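Does anyone else's sourdough starter sulk in January?

Posted in Bread and Baking, 15 replies
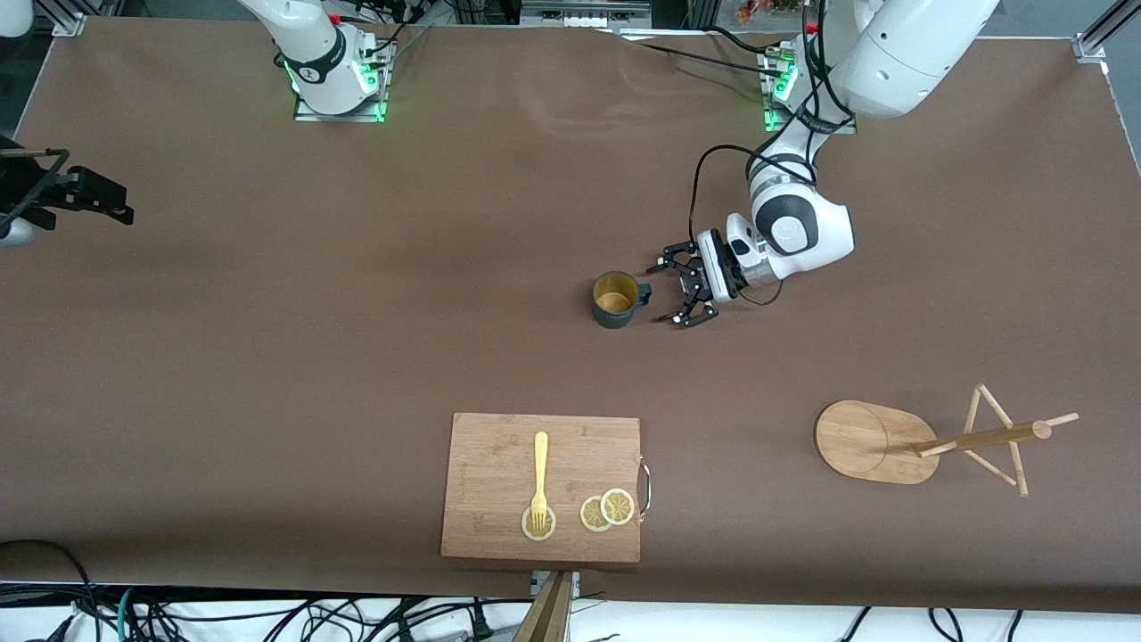

Original post

skuvitz_mum wrote:
Hi all, long time reader here and finally brave enough to post! My starter, Hemier, has been with me for years and usually doubles by lunch, but this past fortnight he just sits there looking sorry for himself. I'm feeding him plain white flour and tap water, same as always, and he lives on the bench beside the kettle. I had 900 grams of dough ready for the neighbours last night and it came out like a paving stone (they were very kind about it, bless them).

Nikau Partington wrote:
Oh you poor thing, I've been there. If it's as hot at your place as it is at mine, he's probably racing through his food overnight and you're catching him after he's collapsed. Try a smaller spoonful of starter and a bigger feed, and use cool water. Mine perked up in three days.

xia_bakes wrote:
Sorry Nikau, lovely as you are, I don't agree with this one. I'd go straight to wholemeal rye for a week and leave the amounts alone. White flour on its own has never done mine any favours, whatever the weather.

Nikau Partington wrote:
Rye's grand, but it ferments even faster! In this heat you'd be feeding him at midnight.

fetura wrote:
I just keep mine in the fridge and bake when I feel like it. 500 grams of flour, a pinch of salt, a good long nap for me and the dough both.

skuvitz_mum wrote:
Thank you all so much, what a friendly lot! Going with cool water first, and I've bought a bag of rye in case Xia is right. Will report back after the weekend bake.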